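[bins-and-fixtures] Re: Bin creep and rim clamps, shallow gray type

From: Stanisława Sikora
Date: 2019-08-02
To: bins-and-fixtures list

Roman,

Replies inline, then a longer note on the clamps at the end.

> We have switched the second bench over to the shallow gray bins and
> they creep. By the end of a shift the bin has moved far enough that
> the tape marks on the bench are no use. The deep bins never did this.
> Is there an agreed way of holding the shallow ones down? I don't want
> to drill the bench.

Please don't drill the bench. The deep bins sit still on account of their weight and their ribbed base. The shallow ones are light and smooth underneath, and the side walls slope outward, so any push on a wall has a component along the bench. They will creep on any painted or laminated top.

What we do at Stakthorpe is put a flat sheet of cardboard under the bin and clamp the rim to the sheet with a spring clamp. The sheet is then fixed to the bench with double-sided tape along its edges. The bin can be released by taking off the clamp, and the tape stays where it is.

> Farina suggested rubber matting. We have half a roll left over from
> February.

Matting holds well for a few days and then picks up dust, at which point it is worse than cardboard. If you use the half roll, wipe both faces before each shift. I would keep it for the deep bins.

> What grade of cardboard, and how big? The stuff from the packing area
> is whatever came off the last delivery.

Single-wall is fine if it is flat. Reject anything with a fold line under the bin, since the bin will rock on it. Cut the sheet so that it projects past the rim on every side you intend to clamp. Ours are 800 mm on the long side. The jaw needs something to bite on, and a sheet cut flush with the bin gives it nothing.

> Does the clamp go on the long side or the short side?

Neither. Put it on a corner. The rim is stiffest there, and on the sides it bows when the jaw closes, which lifts the base slightly and lets grit under it.

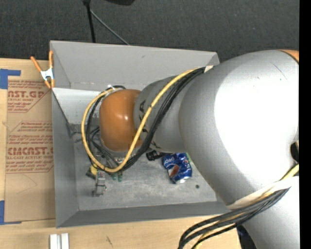
Hornora Materials Handling | Bench Fixtures Group | Stakthorpe site

The clamp to look at is the orange one with the silver metal center, at the upper left corner of the bin. That is the position I mean. Leave the handles pointing away from the working side wherever the bench allows it.

> Also, are we still using crushed cans in the bins, or only whole
> ones? Trirnel sent a box of each and the labels have come off.

Both, but keep them in separate boxes. The blue Pepsi can in the picture is typical of the crushed lot: crumpled at the silver end, with part of the name still legible on the side. Please relabel the boxes before anyone mixes them. Relabel by content, and don't go by the box, as two of them have been reused already.

Rules for the crushed cans, as they stand:

Rinse and drain before they go anywhere near a bin. Sugar residue glues dust to the floor of the bin and it has to be scraped out.

Check for torn edges. A can with an open tear goes to scrap. Handle the crushed box with gloves on in any case.

Don't flatten them further. If one gets stepped on, it belongs in scrap too, and a new one comes out of the box.

> Last thing. One of our bins has a small hole through the floor. Is
> that a defect?

I would have to see it. Some of our gray bins have a small hole in the floor and we use them without trouble. If the edge is clean, keep the bin. If there is a crack running out from the edge, take the bin out of use, because the crack will reach the wall sooner or later. Do not plug the hole with tape. The adhesive creeps out around the patch and collects the same gray dust as everything else.

On the clamps themselves. We tested two kinds on the shallow bins, with the cardboard in place, by pushing on the long wall with a spring gauge and noting when the base moved.

The small clamps with bare jaws slipped off the rim in 5 pushes out of 7. The rim has a slight roll to it and a narrow jaw sits on top of the roll, where there is almost no contact. I would not buy any more of these.

The larger ones with swiveling pads stayed on in every push. In the end the tape under the sheet let go first, which is the failure I would prefer. The pads do come off if the clamp is dropped, so check for them when you draw one from the drawer. A clamp without its pads will mark the rim.

Creep with the larger clamp and a taped sheet was under 5 mm over a full shift. I did not measure the unclamped case properly. It was enough to see from across the room.

Two things I have no data on. First, whether a second clamp on the diagonal corner is worth having. I suspect it is on a bench that gets leaned on. Second, how long a sheet lasts. We change ours when the corner under the clamp goes soft, and I have not kept a record of dates. If you start from new sheets, could you write the date on the underside of each one and let the list know when you throw it out?

I can send you a set of the larger clamps with the next transfer. Tell me how many bins are on the second bench, and whether the bench top overhangs its frame, as that decides the handle length.

Stanisława

--
> Roman Kaczmarczyk
> Second bench, bins and consumables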